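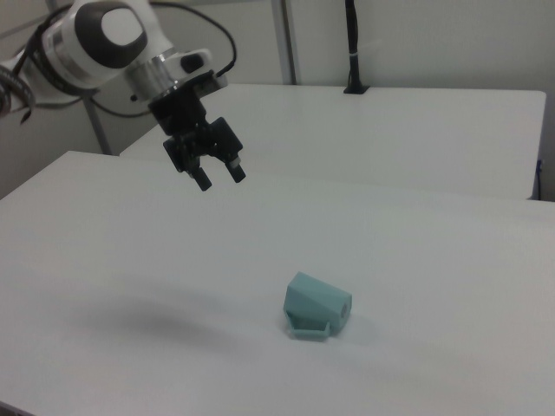 Riku Mizuno wrote to us that the risk assessment took longer than the wiring, and asked whether we could put the cell rules in one place that an operator can read before a shift. The Brindura Cell Practice Kit came out of that request.

The kit is for shops and labs running one small arm at a table with people nearby. It is sold by Welel and ships as a printed binder, a set of table labels and a file of editable forms.

What you get

Binder, 72 pages, coated stock
Labels for table edge, stand and controller, 40 per set
Blank risk assessment forms, paper and file
Daily check card, two copies
Cable routing guide
One year of text updates

What the binder covers

Part 1 deals with the assessment. You list the tasks, the people who come near the arm during each one, and the ways a hand could be struck or pinched. The gripper and the part are assessed together with the arm. A fixture with a sharp edge changes the result even if the arm is the same.

Part 2 is on speed and reach. It has a worksheet for setting the slow teaching speed, the running speed and the zone limits, with room for the name of whoever approved each value. Changed values go on a new sheet. Do not write over the old one.

Part 3 is on the table itself. Keep only the part in use on the work surface. Tools, cups and paperwork go elsewhere. Stands and poles near the arm should be fixed or marked, and entered on the layout drawing. Cables on the arm need enough slack for the full wrist turn – check this at teaching speed before the first run.

Part 4 is the daily check: stop button, gripper fingers, loose screws, cable ties, status light. The card has 10 lines and is signed at the start of the shift.

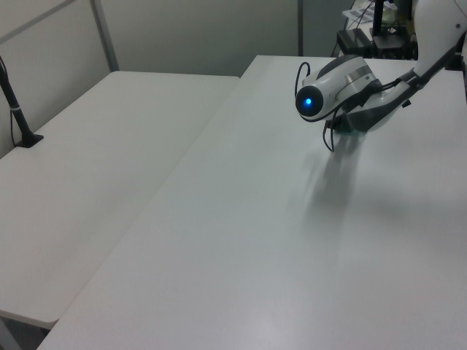 Arm over a clear tabletop, cables looped at the gripper.

What it does not cover

The kit does not replace the standards that apply where you work, and buying it does not certify a cell. Mobile bases, welding and heavy payloads are outside its scope. Part 1 has a page for listing the standards you work to, with edition and year.

Compatibility

The forms are not tied to a make of arm. Nomura and Emulbridge controllers have their own settings pages at the back of the binder. For other controllers use the blank one.

Ordering

Item: Brindura Cell Practice Kit, revision 9
Language: English
Extra label sets and check cards are sold separately. Revision 8 owners can order the changed pages only.

Questions about content go to Angus Lamont at Welel.

Page updated Friday, September 29, 2023. Next revision planned for January.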